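Trivgate Works
Working Group on Safe Use of Robot Arms
Minutes of the January meeting, held in the Training Room at 15:00

Present: Vusumuzi Molefe (Chair), Sylvain Gautier, Segundo Betancur (Minutes)
Apologies: Rigoberto Arboleda
In attendance: Sivaprasad Amin (Vevitz), for item 3

1. Minutes of the previous meeting
The minutes were agreed and signed, with one correction: under item 4, "daily" should read "weekly".

2. Speed limit during set-up
Mr Gautier reported on the trial of a lower speed limit while a person is within reach of an arm. The group agreed that the limit during set-up and teaching shall be 200 mm per second on all benches. The limit may be raised only by the bench lead, and the change must be entered in the log before the arm is moved.
Action: SG to amend section 2 of the site rules.

3. Access to stop buttons
Mr Amin presented the Vevitz review. It recommends that every operator be able to reach a stop button without crossing the path of the arm. The Chair asked whether the same should apply to visitors. It was agreed that visitors shall remain behind the floor line and shall be accompanied at all times.
Mr Amin left the meeting.

4. Bench clearance

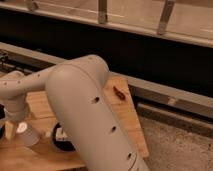 The group considered the draft rule on items left within reach of an arm. Mr Betancur observed that the present wording covers tools and workpieces only, and leaves it to the operator to decide about anything else. Members noted the small brown object lying on the wooden top beside the main link, and the round black object on the far side, partly hidden by the arm itself. The Chair considered that an item behind a link is easily missed when the bench is checked from one side. It was agreed that benches shall be checked from at least two sides before power is applied, and that the rule shall refer to "any item not named on the task sheet".
Action: SB to redraft and circulate to members and to Mr Arboleda.

5. Training records
Three operators on the Skestonus line are due for refresher training. They shall not work alone with an arm until it has been completed.
Action: VM to write to the line manager.

6. Any other business
The Escobar store has asked for a copy of the lock-off procedure. Agreed.

The meeting closed at 16:20. The date of the next meeting will be circulated.

Trivgate Works | Contact the Safety Office | © Trivgate | Back to top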